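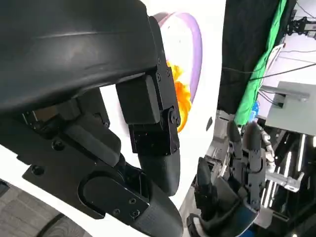
What is the Stuvcombe Community Table?
It's a shared lunch in the old Gredholm school hall, where neighbors cook from one recipe and everyone eats at the same long tables. Anyone in town can come, and a seat costs nothing.

The lunches are back for the summer, and what a start! More than 70 people signed up for the opening meal of July 2023, our biggest list so far. The kitchen has a new stove thanks to the spring bake sale, which brought in $2,756 back in April, and the cooks are thrilled to have burners that all light on the first try.

There's new tableware too. The old mixed stack of chipped dishes has been retired, and the hall now sets its places with a lavender pattern picked from the Vikwood catalog (the vote was close, with sage green a strong second). Against a white table the color looks wonderful, and it really shows off a bright sauce. 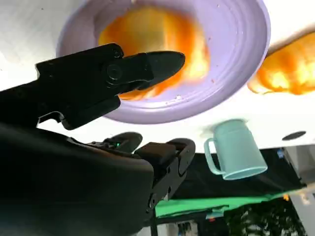 A lavender plate with a glossy orange dish, served on a white tabletop.

"I've wanted a proper set for this hall for years," said Esperanza Villanueva, who plans the menus. "Food looks happier on a plate you like."

Next up is noodle day, with a recipe from the Chien family and 30 places for people who want to learn to roll the dough beforehand. Sign up on the sheet by the hall door or call the kitchen at extension 3856. Bring an apron and a container for leftovers.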